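Subject: Re: [broltura-robotics] Two arms, one table: how is the summer project going?
From: Ilham Saber
Date: 23 Jul 2025

Hello all,

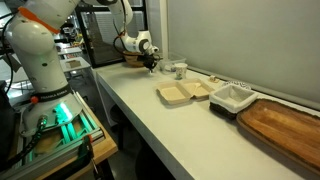
Thanks for asking, Joni, and sorry it took me a few days to answer. It's going really well! We have both arms working in the same session now, which in May I would not have bet on. Answers below, under your questions.

Joni Kemppainen wrote:
> I keep hearing bits about the table-clearing project from the
> Skorkgate end of the corridor and would love a proper update.
> Which objects did you settle on? When I left you were still
> arguing over whether to use foam blocks.

The blocks are gone, hooray. Anas talked us into using things you might find after a meal, so along the wall we've got a woven bowl, a clear plastic container, a paper cup, an open takeaway box, a square basket with a white cloth in it, a patterned bowl and a big wooden tray. The woven bowl goes at the far end, by the glass, and it has become everyone's favourite. It has a good rim to aim for and it's a nice step up from the cup.

The clear container is the hard one. Against that grey wall it practically vanishes, and our detector either misses it or puts it somewhere it isn't. Essam wants to try a second viewpoint before we change anything on the table, and I'm with him on that. If we swap it for something easier we'll never learn how to do it!

> Are you still planning by hand or has the new code gone in?

Both. The planner Adel wrote (it's in the repo as Kuvden, don't ask me where he gets the names) does the reach and the approach from above, and we still type in the grasp height for each object. We've logged 290 attempts with it so far and I'm hoping for 700 before the open evening. Anyone who wants to sit with us and press go is very welcome, it's a good way to learn the logging side as well.

One thing for people joining: the speed limit is set to 3 in the config file and please leave it there. I know it looks slow. We'll raise it together once the two arms have a shared keep-out zone, which Essam is writing now and which is so close to done.

> And what happens with the tray? I can't see a gripper lifting
> that on its own.

No, nor can I. The plan is one arm at each end, lifting together, and that's the bit I'm most excited about. At the moment we only have it in simulation, where it takes about 90 seconds and tips a little to the left on the way up. Adel thinks the timing offset is to blame. I think it's our grasp points. We have a packet of biscuits riding on it.

> Is there a write-up for the Dhillon prize yet?

There's a draft with a lot of headings and not much under them. Anas has the methods part and I've got the results. Could someone who hasn't worked on the project read it for us next week? Joni, you'd be ideal, if you have the time.

Same room as usual, and the booking sheet is on the Broltura page. Put your name down even if you only want to watch.

All the best,
Ilham

_______________________________________________
broltura-robotics mailing list
To leave the list, send a blank message with "unsubscribe" as the subject.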